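Bin-picking cell, pre-run check
Dirwood bench, Wednesday, June 3, 2026

Bins clamped together: OK. I gave both a good shove and neither budged (the left clamp was a pain in February, so I'm fussy about it now).

Cables clear of the fingers: OK, with a comment. I'd still like another tie on the black bundle before we go to the faster Fasora settings.

Controller within reach: OK. Please put it back upright when you're done!

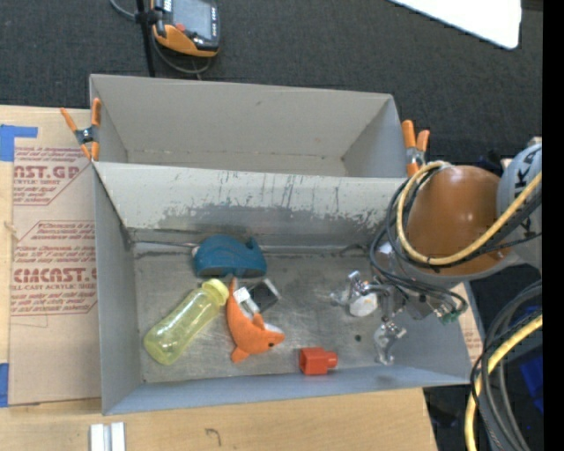
Front bin with the mixed objects, rear bin empty, arm over the right side.

Object set: OK. We're comparing the Zepeda grasp planner with our old one, and the soft toy is the one I'm most curious about. The old planner did fine on hard shapes but missed the plush 8 times in 262 picks, mostly by pinching the fabric and letting go on the way up. See-through bottle stays in too, it's a good test for the depth estimate.

Bin condition: fair. Plenty of scraped paint on the front one. I ran a glove along the rim and didn't snag on anything, so it can stay for now.

Speed limit: set for the first 5 picks, then we go up if it's behaving.

E-stop: pressed it 2 times, arm stopped both times.

Still to do: send the Flimstead folks the miss log, and find that spare cable tie.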